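The Slicing Planner

Horkus had promised the buyers at Belmonte that the new planner would find its own cuts. Rania Salem had read the code, all 2,275 lines of it, and she did not think it found anything. It fit a curve, asked for a force limit and hoped.

"Run it again," she said. "Leave the limit at 40."
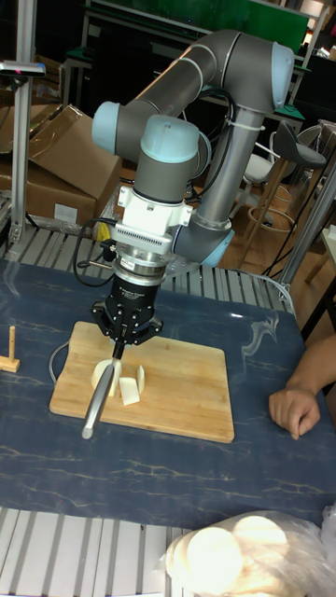 Austra Venckus thought the limit was fine and the trouble was in the force filter, which lagged by four cycles and told the planner about the board too late.

"Then the planner shouldn't call itself adaptive," Rania said. "It's replaying a path with a delay."

She opened the log. Contact, contact, contact, then a line that said SUCCESS in capital letters. The word came from a timer. She had found that in October and written it up, and someone at Wirkport had closed the ticket.
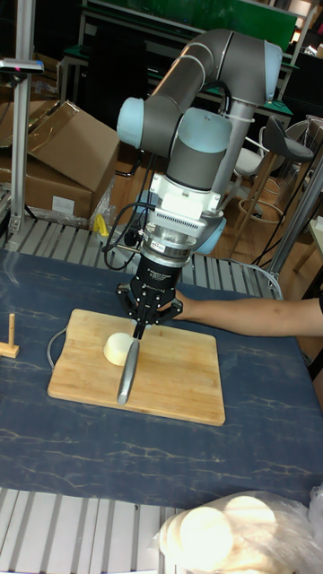
Evening

They took the timer out. Without it the planner had no opinion on when a slice was finished, and it held the knife on the board until Rania typed stop.

"At least it's telling us the truth now," she said, and started a new branch.
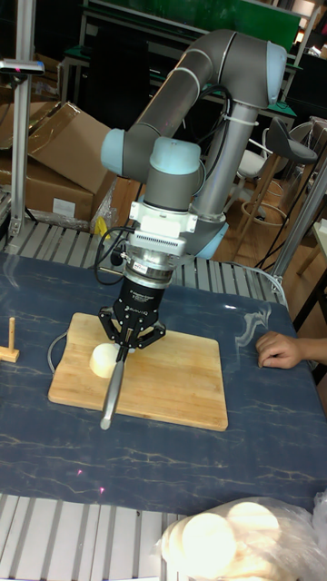
Austra wanted to know what they would show Belmonte in the morning, if the software couldn't say it was done.

"The log," Rania said. She deleted the word adaptive from the readme and pushed.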